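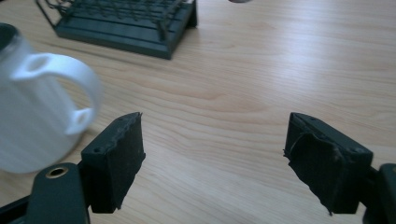 How does a robot know where the mug is?

When you reach for a mug, you hardly think about it, do you? Your eyes spot the handle, your brain works out how far away it is, and off goes your hand. A robot has to be given a set of instructions for every bit of that, and those instructions are called software.

Stikley is a program that helps robots pick things up in the kitchen. It begins with a camera picture, and to a computer a picture is just a great big heap of numbers, one lot for every tiny dot! A white mug on a pale wooden table is rather a tricky thing to find, as so many of the numbers are nearly the same. So Stikley looks for edges, and for shapes it has met before, like the big loop of a handle with the table showing through the middle.

It learned those shapes by practising. Rozália Lukáč, who wrote a good deal of Stikley, showed it 2,710 pictures, and 900 of them had a mug in them somewhere (sometimes only half a mug, poking in from the side).

Next comes the planning. The program imagines 14 different ways of moving the two fingers, and crosses out any that would bump into something else, such as a rack standing on the table. Then it chooses the shortest path that's left.

Last of all comes control, the part that tells the fingers how far to open and when to squeeze. Stikley checks itself 12 times every second, a bit like you peeping at your feet while you cross stepping stones.

Try it yourself: close one eye, reach out slowly for a plastic cup, and notice when you change direction.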